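Shop Floor and Back Office > Automation and New Equipment

Thread: They moved me off packing and onto "teaching." Anyone else been through this?

papercut_lou
Posted 30 December 2019

Hi all, long time reader, I think I've posted twice, once about steel toes that don't kill your arches (thank you again to whoever suggested the second pair of insoles, you changed my life) and once about vending machines. So bear with me, because this one is going to run long.

I work at Kassab, the gift packaging place out past the Clellton exit. We do small boxes, the kind with a lid and a little drawer that jewelry or tea or fancy soap goes into. For most of my time there I've been on final check. You pick up the box, you pull the drawer, you feel whether it sticks, you push it back, you look at the corners, and it goes in the carton or it goes in the bin. I can do it while talking, and I do a lot of talking, which is half of why I like the job.

In the fall they told us final check was going to be "partly automated" with arms from an outfit called Dumunent. Everyone got very quiet in that meeting. Then our lead, Hwa-young Maeng, who I will say right now is a good egg, came around to each of us separately and explained that before the arms can do anything they need people to show them how. So now three mornings a week I go in the back room, I hold a pair of grippers with cords coming off them, and I open and close drawers. Same boxes. Same drawers. Just with pinchers where my fingers used to be.

I don't know how I feel about it! Some days it's kind of fun and some days I drive home thinking I spent my shift training my replacement. I'd love to hear from anyone who's a bit further down the road than we are.

tomcat_receiving
Reply

You said it yourself in the second to last line. You're training your replacement. I don't say that to be mean, I've been in warehouses a long time and I've seen how this goes. First it's "partly," then it's "mostly," then there's cake in the break room. Ask them, in writing, what happens to final check once the arms are up. If they can't put it on paper you have your answer.

needle_and_bobbin
Reply

Oh Lou, I feel for you. We went through something like this at Flavmont with the folding line (linens, so a different animal). I want to push back on tomcat a little, with love. Our line did get automated and I'm still here, and so is most of my old table. What changed was the kind of tired I am. I used to go home with sore wrists and a clear head, and now my wrists are fine and my head is mush from watching screens and clearing jams all day. My husband says I've gotten grumpier. He may be right.

The part I miss is the table. Six of us used to sit around folding and you knew everybody's business, whose kid had a fever, whose car was making the noise. Now we're spread out down the line with ear protection on and I find things out weeks late. That never came up in any of the meetings, and I don't think management was hiding it, I think it just never crossed their minds.

tomcat_receiving
Reply

"Most of my old table" is doing a lot of work in that sentence, needle.

needle_and_bobbin
Reply

Fair enough. Two of them left. One retired, and she was going to anyway. The other took a job closer to home and I can't tell you whether she'd have gone if we still had the table. I've wondered.

gmoon_fixes
Reply

Hello from the other side of the fence. I'm Gyu-bin Moon, I do maintenance and setup at a plant that's had arms on the floor for a while (a different maker, so I can't tell you anything about Lou's). I get called in when they act up, which keeps me in groceries.

I'll tell you what I see. The arm is only as good as whoever showed it the job, and you can really tell. We had one stretch of recordings done by a fellow from the office who was very nice and had never packed a thing in his life, and everything that came out of that was jerky and crushed corners. Then we had a woman off the line do it over and it was a whole different machine. She knew to hold off a second when something felt tight. So Lou, your hands know things that are worth money, and I'd be having a conversation about pay if I were you. Is it the same rate?

papercut_lou
Reply

Same rate, yes. I hadn't thought to ask! It came up as "light duty," like it was a favor. And in fairness my knees do appreciate it.

You're right about the feel though, that's the funny part. With the grippers I can't feel a sticky drawer the way I can with a fingertip. It's like eating soup with oven mitts on. I find myself going by how the box scoots instead. If the whole thing wants to come along with the drawer, it's tight. It took me a good couple of weeks to stop squeezing too hard. We keep a tally sheet by the door and the best I ever did in one week was 243 drawers, and I was so proud I told my sister, who did not know what to say.

tomcat_receiving
Reply

243 in a week? What were you doing before on final check?

papercut_lou
Reply

Oh, 987 on a good day. I know. I know how that looks. But they tell me slow is fine back there, they'd like it slow and tidy.

tomcat_receiving
Reply

See, that's what bothers me. You're a person who could do 987 in a day and they've got you in a back room going slow for a machine. And when it learns, who gets the benefit of that? I'm not against the arms. I've lifted enough freight to be glad of anything that lifts for me. I just want somebody to say out loud where the savings go.

gmoon_fixes
Reply

I don't disagree with you on the savings. I do disagree that it's a waste of her. Slow and tidy is a skill, and plenty of fast people can't do it. I can't. I tried the handhelds once and got two good ones before my lunch and then gave up and went back to my wrenches.

quiet_carla
Reply

Longtime lurker at a company about the same size. Could somebody say what this looks like in practice? Our supervisor mentioned "demonstration work" coming in February and I'm picturing a suit with wires all over it, and I'm claustrophobic, so I've been losing sleep over it, silly as that sounds.

papercut_lou
Reply

Not silly one bit, Carla. No suit where I am! You stand at a table and you hold on to a gripper in each hand and that's about the size of it. I wear my regular clothes. The cords are the most annoying part, you do learn to mind where they're hanging. I've got a picture from the back room so you can see what you'd be in for, with one of our green ones on the table. Left hand has the drawer, right hand is just waiting its turn.

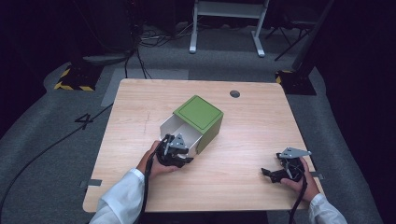 Re: what to ask before you say yes
needle_and_bobbin
Reply

Thank you for putting that up, Lou, it's much calmer than I had in my head. I'm going to change the heading on this reply in the hope Carla (and anyone else with this coming) can find it later, as these threads get long and I'm a big part of the reason.

Things I wish we'd asked at Flavmont before it started:

Is it the same pay, a different pay, or a different job title? Get the title in writing, it matters later if you transfer.

How long at a stretch, and can you sit? Standing in one spot is harder on the back than walking a line, at least it is on mine.

Can you go back to your old spot if you don't take to it? We had a gal who hated the screen work and there was no way back by then, her station was gone.

Who do you eat lunch with? I mean it. If the new room is on a different break schedule you'll be having your sandwich alone, and that wears on a person more than you'd think.

tomcat_receiving
Reply

Good list. I'd put "what happens after" at the top, but you all knew that.

quiet_carla
Reply

This helps so much, thank you everybody. A table I can do. I'm writing these down tonight. I don't usually speak up in meetings but I think I could read off a card.

papercut_lou
Reply

Read off the card, Carla! I've done it, my hands shook and I got through it fine.

Small update from me. I caught Hwa-young by the time clock and asked about the pay and about afterward, both, all in one breath. She was straight with me. She said there's no extra money in it right now but she'd take it upstairs, and that afterward she expects fewer of us on final check and more on hand finishing, the ribbons and the odd-size orders, and she wouldn't promise me a number she didn't have. I'd have liked a better answer. I did appreciate getting a real one. She also said she'd move the back room's break so I can eat with the girls again, so needle, that one's on you, and I owe you a coffee if you're ever out our way.

Tomcat, I asked if she'd put the rest on paper. She said give her till the end of February. I've got it on my calendar.

tomcat_receiving
Reply

Good for you. Come back and tell us what it says.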